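Hirkby Hedgerow Remedies Project
Progress report, second period
Prepared by Consolacion Quiambao for Reinhold Stüber, Koluveck Fund

1. Status

Harvest and drying are on schedule. Tincture work is two weeks behind because the second delivery of alcohol arrived late. Spending is within budget, apart from one transfer between lines described in section 4.

2. Plant material

Elder flower, yarrow and lime flower were gathered at the Hirkby and Illon sites. Picking was limited to dry mornings after 10 a.m., when the dew had cleared. Elder at Illon came into bloom ahead of Hirkby, so the two sites were picked in separate rounds and the batches have been kept apart. Rust was found on part of the yarrow at Hirkby. The affected stems were discarded and that strip will not be picked again this season.

Prasetyo Raju checked plant identity for every batch against the reference sheets. One bag labeled as yarrow contained a quantity of wild carrot leaf and was rejected whole. The picking sheet now asks for a flowering stem with each bag.
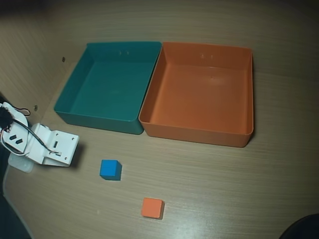

3. Drying and extraction

Drying was done on screens in the loft at Illon, out of direct light. Elder flower browned on the lower screens during the first round – air movement there was poor – and the screens have been spaced farther apart. The second round kept its color and scent.

Tinctures were started at a ratio of 1 part dried herb to 5 parts liquid by weight. Angelica Dumlao is running the extraction log. Lime flower absorbed more liquid than planned and had to be topped up on the second day to keep the herb covered. Pressing of the yarrow is set for Friday. Elder flower glycerite was also tried, but the yield after straining was low and the method needs a finer cloth.

No product has been given out. The leaflet text on safe use, including the notes on pregnancy and blood-thinning medicine, is with Niilo Nieminen for review.

4. Budget

The grant for this period was 4,000. The cost of amber bottles was higher than quoted, and the difference was covered from the travel line. No further transfer is expected. Receipts are filed under the Saludo account, as in the first period.
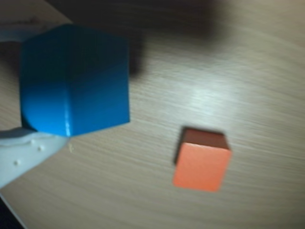 Blue and orange cubes, wooden tabletop

5. Workshops

Two of the five planned workshops have been held, both at Hirkby. The first covered identification in the field and the second covered drying and storage. Feedback forms show that people wanted more time on look-alike plants, mainly in the carrot family. The third session has been changed to allow for this, and salve making moves to the fourth.

6. Next period

Press and bottle the yarrow and lime flower tinctures. Gather rose hips and hawthorn berries at Illon, subject to ripeness. Repeat the elder glycerite with material held back from the second drying round. Complete the leaflet – printing is planned for November. A decision is needed from the Fund on whether unspent workshop money may be carried over, and a reply before the third workshop would be helpful.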